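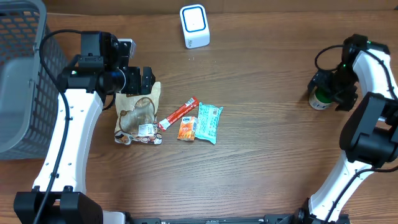 4.2 O que mudou na bancada de embalagem

A passagem para a preparação de encomendas com dois braços começou pela bancada mais pequena do armazém de Teldale, onde se juntam os pedidos de snacks para escritórios. Era também a mais cansativa. Antes da instalação, cada operadora repetia o mesmo gesto durante o turno inteiro: pegar, conferir o rótulo, pousar no cesto. Nas entrevistas, as queixas recaíam quase sempre nos punhos e no ombro direito, e foi muito animador ver esse tema perder peso logo nas primeiras semanas!

Os produtos são o verdadeiro desafio. Como mostra a Figura 3, um saco amarrotado, um invólucro fino em forma de barra e um frasco pequeno de tampa verde-escura podem estar na mesma mesa, e cada um pede uma pega diferente. As operadoras sabiam isto muito melhor do que nós – foi uma delas, Prapai Srithong, quem sugeriu que os sacos moles fossem agarrados pela dobra superior, regra que passou depois para a configuração usada em Kudside.

Figura 3. Bancada com dois braços e artigos de formatos distintos; a pinça da direita segura um frasco.

No período analisado registámos 3721 artigos manipulados, quase 2000 deles em embalagem flexível. O número interessa-nos menos do que a forma como o trabalho se redistribuiu. As operadoras passaram a decidir a ordem dos pedidos, a tratar das exceções e a ensinar pegas novas, tarefa que várias descreveram com um entusiasmo que não esperávamos encontrar (uma delas pediu para ficar mais tempo na formação). Houve também perdas: a conversa entre postos diminuiu, e duas pessoas disseram sentir falta do ritmo antigo. Na secção 4.3 voltamos a este ponto, com os dados dos turnos da noite.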